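Ticket: Sato enamel pins, backings falling off
Opened: December 5, 2022
Status: Waiting on supplier

Customer bought two Sato pins in October and says the rubber backings slide off a jacket collar. Both pins are the 1.25" size with a single post.

Asked for the batch code from the card. It reads Dula 1,266.
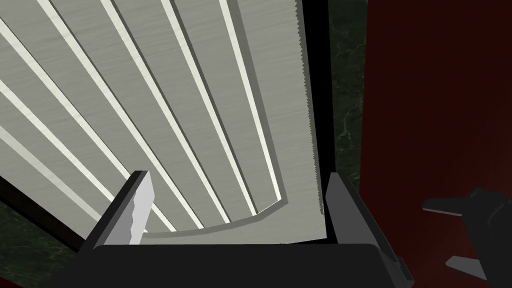

Ribbed panel, light gray, rendered view.

Checked the shop stock. Backings from the same batch are loose on the post. Backings from the Rekau order grip fine on the same pins, so the posts are OK. We have 100 of the Rekau ones left.

Sent the customer four replacements by regular mail, no charge. Told them to push the backing down until it touches the fabric.
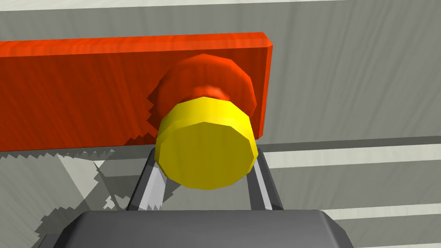 Customer wrote back. One pin now stays put, the other still turns on the collar. Offered a locking backing from Stüber and they said yes.

Wrote to the supplier about the remaining 3,000 backings. Do not pack any from that bag until they answer. Keep ticket open.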